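Speaker notes: Three Blocks and a Square
Flistero maker evening, September 18, 2024

Okay, open with the toy bin. Ask who had wooden blocks as a kid, wait for the hands, then ask who can still remember the colors. (Mine were chewed, mostly orange, and I loved them!)

My point for the first half is that blocks are still the best thing to think with. At Sisteo we went through 33 different table games for the Niltumura kit before I gave up and went back to plain cubes. Red, green, yellow, and some black tape on a white table. You can set it up while the coffee brews, and anybody who walks by gets what the square is for.

Slow down here and let people look. Click through all of them before talking again. 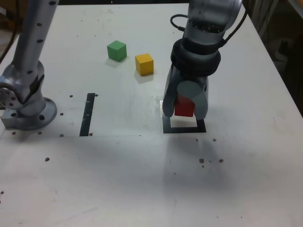
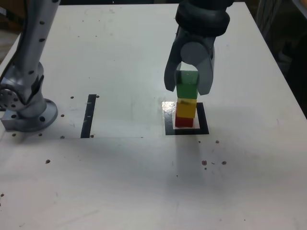
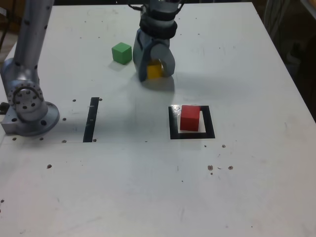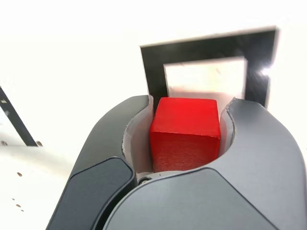

Red block, close up, with the wood grain showing

Category: Play and Tabletop

Back to me. Start with the tape, I always forget the tape. A square outline tells you where a block goes without a single word of rules, and it peels up when you get bored of it. Make it bigger than your block or the little kids get mad.

Then stacking. Green on top of yellow sounds like nothing, but put it in front of a room and people hold their breath! Mention the Salian library day, when we had 700 visitors and the block table was the one with a line. Don't do the whole story, it runs long.

Say something about wood too. I like grain under the color, and I like edges that are a bit rounded, they're nicer on the fingers and on bare feet at night. White tables show every scuff and I've stopped scrubbing mine.

Hand out the blocks now, 6 to a table, 2 strips of tape each. Give them until the timer goes, then questions. Next one of these is in December, sign-up sheet is by the door.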